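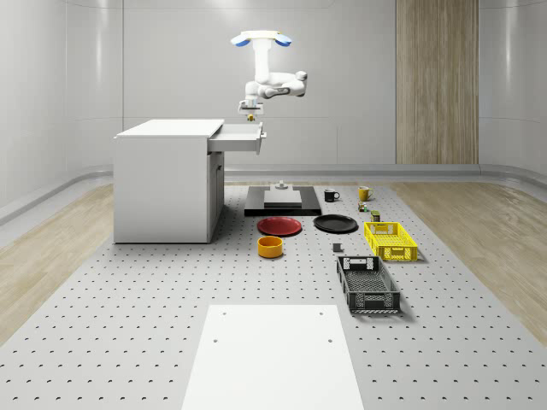 Figure 1. Drawer task in simulation, cabinet side. Short-finger gripper above the open drawer.

Reading time: 5 minutes

Gripper and controller comparison, second progress report
Prepared for the Rulbridge equipment fund, 2 November 2019
Author: Fotini Vlachopoulos

1. Position against plan

The work covered by this report is the simulated stage of the comparison. The grant pays for a choice between two parallel grippers and two arm controllers, to be made before any hardware is ordered. The first report, submitted in May, described the simulated cell and the object set. Since then the cell has been frozen, the controllers have been connected to it and the main series of trials has been run.

Three of the four work items due by this date are complete. The fourth, the repeat of the drawer trials with revised contact settings, is under way and is discussed in section 4. Spending on the stage stands at 2240 pounds, all of it computing time and one software licence. No equipment has been bought.

2. The cell and the tasks

The arm is mounted overhead and works downwards onto a perforated table. The overhead mounting was fixed by the floor space at the Cludberg workshop and is not itself under test. It does affect the results. With the arm hanging, the elbow has to swing out to one side for low approaches, and the two controllers resolve this in different ways.

Two tasks were run. In the first, an object is picked from the table and placed in a crate or on a plate. In the second, a small object is carried to the open drawer of a white cabinet and released inside. The drawer task is the harder of the two, as the drawer front and the side panels limit the direction from which the fingers can come in.

The object set mixes household shapes: mugs, plates, a bowl, a banana, a tin, a puzzle cube and several smaller items. Plates are used as targets only. Neither gripper opens far enough to take one across its width, and an edge grip was ruled out at the start as being of little interest to the fund. 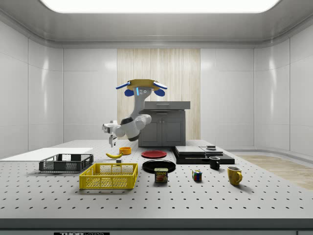

Figure 2. Table layout with the gripper above and to the left of the banana, fingers partly open.

3. Results to date

The main series consists of 584 trials. The gripper offered by Hernano was tested with both controllers, as was the one offered by Konstantinidis. Object positions were drawn from the same list for each combination, so that any pair of combinations can be compared trial by trial.

In all, 121 trials failed. A trial counts as failed if the object is dropped, if it is released outside the target, or if the controller stops with a fault. Time limits were recorded but do not count as failures in this report.

The Hernano gripper did better on small objects. Its fingertips are narrower and it closed more evenly on items with flat sides. On curved objects the difference was much smaller. The banana was the least predictable item for both grippers: a grip near the middle generally held, while a grip towards either end allowed it to turn between the fingers during the lift. Changing the closing force did little to help. Moving the grip point did.

The Konstantinidis gripper has the longer stroke and was more tolerant of errors in the estimated object position. This matters for the mugs, where the approach has to clear the handle. It also means that the fingers need more room on each side, and in the drawer task there were repeated contacts with the drawer wall. Most of these were light. They were logged as contacts and the trial was allowed to continue.

Between the controllers the picture is clearer. The position controller was quicker on open table picks and gave no faults there. On the drawer task it pressed on against the panel when it met resistance, and the largest contact forces in the series all came from this case. The force-limited controller gave way as intended, at the cost of longer runs and a slight drift in the release point. Our provisional view is that the force-limited controller should be carried forward for both tasks — the loss of time on the table task is acceptable.

No ranking of the grippers is offered yet. The small-object advantage depends partly on the friction value given to the fingertips, and that value has been taken from the makers' sheets without a check of our own.

4. Problems found

A fault in the cell description affected 17 of the drawer trials. The collision shape for the cabinet had been made slightly larger than the visible body, so the controller planned around space that was in fact free. Ama Quartey traced this by replaying the logged joint positions and comparing the planned clearance with the drawn one. The shape has been corrected. The affected trials are included in the totals above and will be replaced once the repeat series is finished.

The second problem concerns the starting posture. Each trial begins with the arm raised and the gripper clear of the table, and the controllers are meant to reach this posture by the same route.
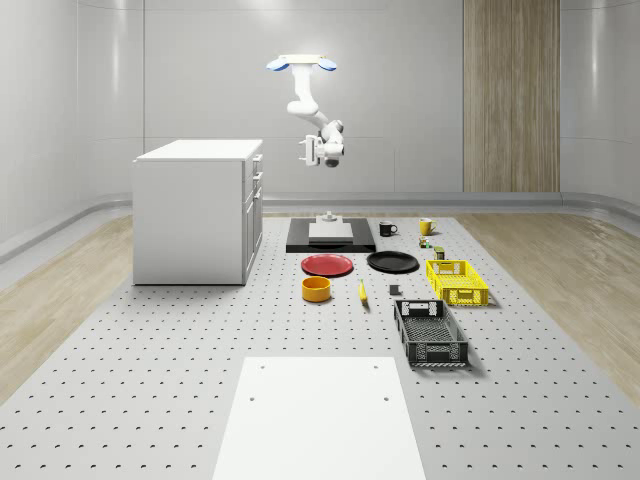 They did not always do so. After a drawer trial the position controller sometimes returned with the wrist turned half a revolution from where it had begun. The fingers were then correctly placed for the next pick, but the wrist joint was close to its limit, and a later movement could end in a fault that had nothing to do with the gripper. The return move now includes a fixed wrist angle. A short check with the new move showed no further cases.

The camera views have also needed attention. The view facing the cabinet side gives a good line to the drawer, but the crates can hide smaller items placed behind them. A second view has been kept for logging. Neither view is used to steer the arm in this stage; object positions are read directly from the simulator, with a set error added.

5. Work for the next period

The drawer trials will be repeated with the corrected cabinet shape for all four combinations. Fingertip friction will then be varied over a range instead of being held at one value, and the small-object results will be reported against it.

Both makers have been asked for sample fingertips. Konstantinidis has agreed to send a pair. Hernano has asked for a signed loan form, now with the Rulbridge office. If the samples arrive in time, a simple pull test will be made at Cludberg using the mugs and the bowl, and the measured friction will replace the makers' figures.

We ask the fund to approve one change. The original plan called for the losing controller to be dropped at the end of this stage. We would like to keep the position controller available for the first hardware runs, on open table picks only, as a reference for timing. This needs no additional money, and the licence already held covers it.

The trial logs and the cell description, in both the original and the corrected form, are held on the project drive and can be supplied on request. Questions on the controller settings should go to Ama Quartey.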